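A day at the Grerna lab in Hillaser

Tuesday, June 11, 2024

I have wanted to see the teaching floor at Grerna ever since I missed the February open day (snow, two canceled trains, never mind). So when they opened the doors again this week I was on the early bus to Hillaser with a sandwich in my bag and a list of questions much too long for one visit.

The building used to be a print works and you still go in through the loading bay. They let in 31 of us per group, which was a good size. Everybody got to stand close, and everybody who wanted a turn at the controls got one. More on that below!

Our first stop was the hand-guiding room. You take hold of the arm near the wrist, press a button, and the whole thing goes light, like pushing a shopping cart on a smooth floor. You move it where it should go, and the joint positions are saved as you do it. The woman showing us did a simple pick and place, let go, and played it back, and the arm went through the same motions, including a small wobble she'd made near the end. I loved that wobble. She said people's habits end up in the recordings all the time, and that one of her coworkers always goes in from the left, so for a while the robot did too.

After that we went upstairs to remote control, and this was the part I'd come for. They call the system Troloder. You sit at a desk with a controller in your hand, and the arm on the screen follows you. Visitors start in simulation, where a dropped object costs nothing and a reset takes one key press.
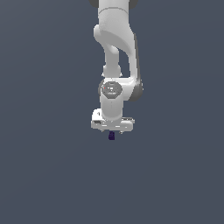
Closing the gripper is easy. Knowing when to close it is the hard bit, as you have no feeling in your fingers to go by. My first attempt went in too fast and I shoved the thing away. On my second I slowed right down, came in from straight above, and got it! I may have cheered. The man behind me in line got it on his first go and was very modest about it.

What surprised me was how much the pauses matter. If you stop to think halfway through, the pause gets recorded along with everything else, and a robot that learns from it can pick up the hesitation. So the regular operators practice a task until they can do it in one smooth go, and only then start saving. For one task they had saved over 200 runs, and the plan is to get to 275 before they train on it again. They throw out the messy ones, except for a few where the operator misses and then recovers, because those are useful for teaching it how to get out of trouble.

Lunch was in the old paper store. The soup was very good and the coffee wasn't.

In the afternoon there was a talk on the Chaimongkol project, which compares the two ways of teaching on the same set of tasks. Hand-guiding gives cleaner paths, they said, but your own arms and body get in the way of the cameras. With remote control the view stays clear, and the operator can work from what the cameras see, but it takes longer to learn. Someone asked which they'd pick if they could only keep one and the two presenters gave different answers, at the same time, which got a big laugh.

I stayed for the question session and then went back upstairs for another turn at the desk, where the line had gone down to almost nothing. I got four clean picks in a row before they started switching off the screens.

If you're thinking of going, sign up for the morning group, wear shoes you can stand in, and bring your own coffee. The bus back to the station leaves from across the road, and the last one is earlier than you'd expect.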